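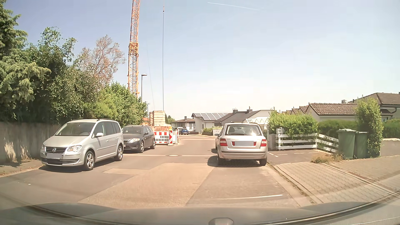

Virwood Street, looking along the lane with the large patch in the middle.

Progress report on the street surface and parking work, Virwood Street
Prepared by Rhun Beddoe for Ginette Desjardins, program manager, Kidatik Fund

Dear Ms. Desjardins,

This report covers the period until the end of September. It follows the same order as the plan which you approved in spring.

1. Survey of the road surface
The survey is finished. We walked the full length of the street, 62 house lots, and wrote down each repair in the asphalt. The surface is a mixture of gray and brownish pieces from different years. The biggest repair is the tan one, with a smaller light patch joined to it on the left side. We measured the edges of both. Further on there is the narrow pale strip that crosses the road at the manhole cover. Harvey Dufour has put this strip in the list for the second inspection, and he would like to be there with the water company when the cover is opened. They have not yet given us a date.

2. Parking
Cars stand on both sides, and the residents told us many times that the delivery trucks have difficulty. Florence Marchand made the parking counts in the morning and again at 6 p.m. In the evening we found on average 20 cars more than in the morning. The residents do not agree about the solution. Some of them want parking only on the wall side, others are afraid to lose the place in front of their door. We will present two drawings to them and ask for written comments.

3. Wall and sidewalk
The concrete wall on the left has weathered patches but it was not in our task to judge its strength, and I ask you to confirm if this should stay so. The strip of sidewalk under it is narrow, with dry weeds and debris. Cleaning was planned for August and was moved to October, as the contractor Murthy had no crew free. The trees above the wall belong to several owners. Ansel Mbeki has written to all of them about trimming, and 5 have answered until now.

4. Money
In this period we spent $1,837, mostly for the measuring wheel, printing and the letters to the owners. The cleaning is not yet paid. No change in the total budget is requested.

5. Next steps
Cleaning of the sidewalk strip, second inspection at the manhole, and the meeting with residents in the hall of Favitz. I will send you the two parking drawings before the meeting, so that you can give your remarks.

With kind regards,
Rhun Beddoe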